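Does "Cold Wash" Labeling Change What Students Do?
Project report, Consumer Habits module
Princess Pascual and Oluf Lauritsen 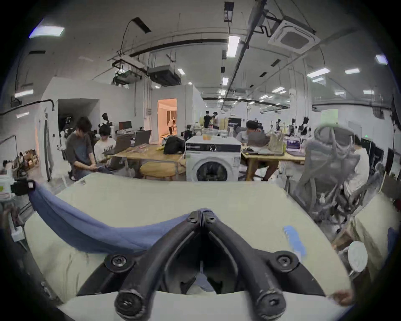

Our starting point was a claim we kept running into on detergent packs and care labels: that people will wash at lower temperatures if you simply tell them to. We had doubts. Most of the support we found came from surveys, and people in surveys tend to say what makes them look good.

We put a short notice in the laundry room of one dorm and left a second dorm alone. The machines in both buildings keep a log of the program chosen. Over the study period we collected 395 logged washes.

Results

In the dorm with the notice, 43 percent of washes were cold. In the other dorm the share was 9 points lower. That sounds like a win for the notice, and our first draft said so. Our supervisor, Gunhild Vigfúsdóttir, asked what the gap had been before the notice went up. We had no answer, as the older logs had been wiped.

We also interviewed eight residents. Most could not remember what the notice said. One thought it was about lint.

Problems

The two dorms have different machines, and the one with the notice shows the cold program first on its menu. That alone could explain the gap. We would not use these numbers to support any claim about labels. A repeat should log both buildings for a month before anything is posted.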